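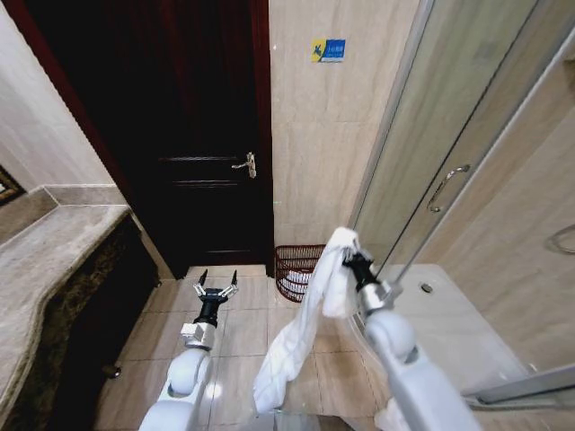 욕실에 휴지통 하나 두는 문제로 이렇게까지 길게 쓸 일인가

쓸 일이다. 적어도 나한테는.

지난주에 욕실 정리 글을 올렸더니 메일이 꽤 왔다. 절반이 휴지통 얘기. 없애라, 변기 옆에 냄새나는 걸 왜 두냐, 요즘 누가 욕실에 휴지통을 두냐. 공중화장실에서 휴지통 치운 지가 언젠데 집에서 아직도 그러냐고. 맞는 말 같지만 나는 반대다. 급하게 쓰는 글이라 순서 없이 간다.

먼저 공중화장실이랑 집 욕실은 다르다. 공중화장실은 휴지를 변기에 넣으라고 휴지통을 치운 거고, 집 욕실에서 나오는 쓰레기는 휴지 말고도 많다. 치실. 면봉. 화장솜. 다 쓴 치약 튜브. 면도날 껍데기. 샴푸 리필 봉지 윗부분 뜯은 거. 이 손톱만 한 비닐 조각이 제일 문제다. 손은 젖었고 머리엔 거품이 있고 버릴 데가 없다. 그럼 어디로 가나. 선반 구석, 세면대 위, 운 나쁘면 배수구.

나는 욕실 휴지통을 없애고 231일을 살아봤다. 달력에 표시를 해놔서 정확하다. 처음엔 깔끔했다. 바닥에 아무것도 없으니까 물청소도 편하고 사진도 잘 나오고. 그런데 한 달쯤 지나니까 세면대 위에 면봉이 쌓이기 시작했다. 나갈 때 들고 나가서 버리면 되지, 다들 그렇게 말한다. 안 들고 나간다. 나는 안 그랬고 같이 사는 사람도 안 그랬다. 바닥을 비운 대신 눈높이가 지저분해졌다. 손해 보는 장사.

그래서 다시 들였다. 이번엔 자리를 정했다. 문 옆 구석.

자리 얘기를 좀 하자. 휴지통은 문 옆이 맞다. 변기 옆도 아니고 샤워부스 앞도 아니고. 나가면서 던지는 자리. 그리고 문을 열 때 안 걸리는 쪽이어야 한다. 우리 집처럼 폭이 좁은 욕실은 문 하나, 샤워부스 하나, 세면대 하나 들어가면 남는 바닥이 뻔한데 구석은 어차피 발이 안 가는 데다. 죽은 땅을 쓰는 거다. 벽이랑 문틀이 만나는 그 모서리. 빗자루도 못 세우고 수납장도 못 넣는 자리. 거기에 작은 통 하나면 된다.

뚜껑. 나는 뚜껑 없는 쪽이다. 여기서 또 욕을 먹겠지만. 페달 달린 스테인리스 통을 2개나 써봤다. 하나는 Clekitz 거, 하나는 Plurnholm 거. 둘 다 예쁘게 생겼고 둘 다 페달 밑에 녹이 슬었다. 욕실은 물이 튀는 방이다. 경첩 있고 스프링 있는 물건은 결국 탈이 난다. 게다가 뚜껑이 있으면 안이 안 보이고, 안 보이면 안 비운다. 나는 뚜껑 달린 통을 제일 오래 안 비웠다. 열어보고 후회했다. 자세히는 안 쓴다.

철망 통은 그런 게 없다. 움직이는 부품이 없으니까. 옆이 다 뚫려 있어서 얼마나 찼는지 그냥 보인다. 젖은 화장솜도 뚫린 데 있으면 좀 낫지 않나 싶은데 이건 내 느낌이고. 단점도 있다. 봉지를 안 씌우면 못 쓴다. 면봉이 구멍으로 삐져나온다. 흰 봉지 씌우면 철망 사이로 비치는데 나는 그게 싫지 않다. 봉지 보이는 게 싫다는 사람은 색 있는 봉지를 사면 되는데, 그러면 또 얼마나 찼는지가 안 보인다. 알아서들 고르시길.

코팅 벗겨지면 철망도 녹슨다는 지적, 맞다. 바닥 물기 있는 데 계속 두면 밑테두리부터 간다. 샤워부스가 따로 있는 집이면 그나마 바닥이 덜 젖으니까 괜찮고, 부스 없이 샤워기로 온 바닥 적시는 집이면 플라스틱 통이 낫다. 이건 인정. 집마다 다른거다.

색깔 얘기도 왔다. 욕실은 흰색이나 베이지로 통일해야 넓어 보인다고. Pirzada에서 나온 정리 책자에도 그렇게 써있고 Silby 카탈로그는 아예 전부 흰색이다. 휴지통도 흰색 칫솔꽂이도 흰색 솔도 흰색. 나는 그 방에서 살고 싶지가 않다. 베이지 대리석 무늬 타일에 베이지 바닥이면 이미 충분히 베이지다. 문이 거의 검을 만큼 짙은 갈색이고 문틀이 붉은 기가 도는 집이면 그 옆에 검붉은 통 하나 놓는 게 훨씬 자연스럽다. 문틀 색 따라가면 된다. 흰 통을 거기 놓으면 그것만 둥둥 뜬다. 그리고 흰 통은 때가 보인다. 머리카락 한 올도.

오래된 집 욕실을 두고 자꾸 뜯어고치라는 사람들도 있는데. 곡선으로 휘어진 세면대 상판, 어두운 하부장, 금색 테두리. 촌스럽다고들 한다. 나는 그런 상판이 좋다. 좁은 데서 모서리에 허리 안 찍히는 게 얼마나 중요한데. 하부장이 어두우면 물때가 덜 보이고. 유행은 바뀌고 욕실 공사비는 그대로 나간다. 문짝 손잡이 하나 닦고 휴지통 자리 잡아주는 걸로 기분이 꽤 달라진다. 돈 안 드는 것부터 하자는 얘기다.

하부장 안에 휴지통을 넣는 방법도 추천받았다. 해봤다. 젖은 손으로 손잡이 잡고 문 열고 버리고 닫고. 사흘 만에 관뒀다. 버리는 동작이 두 번 이상이면 사람은 안 버린다. 내 경우엔 그랬다는 거고, 부지런한 분들은 하시라. 부럽다.

크기는 작은 게 좋다. 큰 통은 안 찬다. 안 차니까 안 비우고 그 안에서 뭐가 어떻게 되는지 모른다. 내 통은 봉지 묶어서 버리는 데 13초 걸린다. 재봤다. 이게 귀찮아서 휴지통을 아예 없앤다는 건 좀 이상한 논리 아닌가. 비우는 날을 정해놓고, 비울때 통도 샤워기로 한 번 헹궈서 말리고. 그게 전부다.

냄새 난다는 사람은 거의 다 비우는 주기 문제다. 통 탓 하지 말자. 기저귀나 생리대 버리는 집은 사정이 다르니 뚜껑 있는 걸 하나 쓰든가 바깥 쓰레기통으로 바로 빼든가 하면 되고.

아 그리고 바닥에 물건 하나도 없는 욕실 사진들. 그런 사진 볼 때마다 치실은 어디다 버리는지 궁금하다. 메일 주실 분은 그것부터 알려주시면 좋겠다. 답장은 좀 늦는다, 밀린 게 많아서.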